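How to Collect a Local Ghost Story (and Write It Down Properly)

Every town has at least one. Ours is the Lantern Woman of Gadwood Road, who walks the verge between the old dairy and the creek crossing and is only ever seen by people coming home late. I first heard about her from my grandmother when I was seven, and I have been hooked on local legends ever since! If you've got a story like that in your own neighbourhood, please go and collect it. You don't need a degree or fancy gear, and it's about the most fun you can have with a notebook.

What follows is how I do it, after a good many years of getting it wrong first.

Step 1: Write down your own version before you ask anyone else

Do this tonight if you can. Sit down and write the story exactly as you remember it, including the bits you're unsure of. Who told you? Where were you? Did the ghost have a name? Once you start hearing other people's tellings, yours will blur into theirs, and you'll never get it back. I lost my grandmother's ending this way. I know there was something about a gate, and that's all I've got left of it.

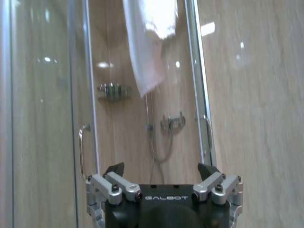 Keep that first page separate from everything else and mark it as your own. It counts as a source like any other, and later on you'll be glad you can compare it fairly with the rest.

Step 2: Find your tellers

Start with family, then try the people who have lived longest on the road in question. After that I go looking for anyone whose work had them out at odd hours: bakers, milk drivers, nurses, night-shift workers. Frans Baert drove the bread run from Gromport to Holluvel for years, and he gave me four separate versions of the Lantern Woman in one afternoon, two of which he'd heard from the same person (brilliant!).

Kids are wonderful tellers too, so ask their parents and let them have a go. The version going around the schoolyard is every bit as real as the one from the pub, and usually a lot gorier.

Step 3: Ask open questions and then hush

The best opening I know is "Did you ever hear anything odd about the road out there?" If you begin with "Have you heard of the Lantern Woman?" you've already handed over the name and the lantern, and you'll get both straight back.

Some follow-ups that work well for me:

Who told you that one?
How old were you when you heard it?
Did people believe it?
Was there anywhere you wouldn't go because of it?
What did your mum say when you asked her?

Leave the pauses alone. A teller who goes quiet is often fishing for the next part, and if you jump in you'll scare it off. Ask before you record, and ask again before you put anybody's name to a story. Plenty of people are happy to talk but would hate their boss to read about it.

Step 4: Get the small places

Ghost stories love a threshold. Gates, bridges, stairs, the last bend before home. When someone says "she came to the house", ask which side of the house, and which room the teller was in. One of my favourite Gadwood stories is set entirely in a bathroom, with a girl brushing her teeth and a handle that turned down slowly by itself. She told it to me at the kitchen table on a Thursday morning in full sun and I still got goosebumps.
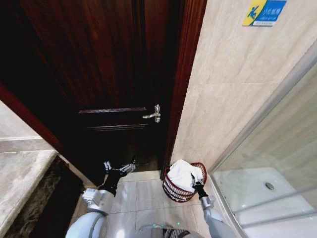

A dark wooden door standing partly open, with a silver lever handle.

Draw a little floor plan or a map of the road while you talk, and let the teller correct it. People remember far more with a pencil in their hand.

Step 5: Type it up the same day

Use the teller's own words, colour and all. If they said "she come up behind me like a cold wind", leave it be. At the top of the page put the teller (or a made-up initial), where they heard the story, the month you spoke to them and a number. My numbers have now reached 161, and 91 of those are Lantern Woman stories of one kind or another.

Keep your own opinions for a note at the bottom. I use square brackets for anything I've added, such as [this is the old crossing, before the new bridge].

Step 6: Lay the versions side by side

Now for the really good part! Take three versions and list what happens in each, in order. You'll start to see what stays put and what wanders. With our ghost the lantern always appears on the creek side, but her reason for walking changes completely. Older tellers say she's looking for a husband lost in a flood. Younger ones say she was hit by a car. 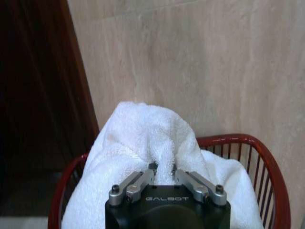

Then check the dull records. Old newspapers, cemetery lists and council minutes are all worth a look, and February is a good time for it here because the reading room is air-conditioned. I found no drowned husband, but I did find a Mrs Govindasamy who wrote to the paper complaining that people were walking past her place with lamps at midnight to look for a ghost. So the ghost hunters had lanterns as well, and I'd love to know which came first.

Step 7: Share it back

Print a copy for every teller and drop it off in person if they're close enough. Keep it short. My first booklet ran to 1,000 words and people read it standing at the letterbox, and more than one of them followed me back to the car with another story. Bring your notebook.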